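Sandhu Film Club opens its winter season with thirty films and a lot of tea

For release: January

Hello from all of us at the Sandhu Film Club! I'm Gaurav Bajpai, I pick the films, and I'm the one to blame if you don't like them. I'm very happy to say our new season starts on Thursday at the Mullier, doors at 7pm, with the film going up at half past.

We've got 30 films this time, which is the most we've ever put on. I watched far more than that to get there (my sofa has a dent in it now) and I argued with myself over the last two for weeks. Both went in.

The opening night film is The Third Man. I know, I know, you've all seen it. But have you seen it with other people, in the dark, with that zither coming at you from proper speakers? I hadn't until a couple of years ago and I came out grinning. I'd forgotten how funny it is, and how long it makes you wait for Harry Lime.

After that we go all over the place. There's a run of 8 silent comedies on Sunday afternoons, with live piano from Kisisov, who played for us last spring and had people stamping their feet. There are a few westerns, some noir, and Brief Encounter, which I cry at every single time – bring tissues, I'm not sharing mine.

You told us what you wanted, too. We had 1,264 votes in the members' poll, and the winner by a long way was Some Like It Hot. That one closes the season. My own choice came nowhere near, but I've put it in anyway as the late show. It's Night of the Hunter, it still scares me silly, and Robert Mitchum has never been better.

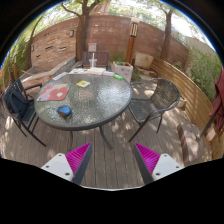

Tickets and times

Single tickets are on sale now from the Mullier box office, or on the door if there are any left. Members get in free and can bring a friend to 2 films of their choice. Under-16s are half price for the silent comedies, and I'd love to see more of you there with your kids. Mine laughed harder at Buster Keaton than at anything made this century.

The bar is being run by Barkley again, so yes, the ginger cake is back. Please stay for a chat after the film if you can. Some of our best rows have happened over that cake, and I'm still not having it that Vertigo is too slow.

Press

If you'd like to review a screening or talk to me about the programme, ask for Gaurav at the Mullier box office. I'm there most evenings from 6pm and I'll happily go on about films for as long as you'll let me.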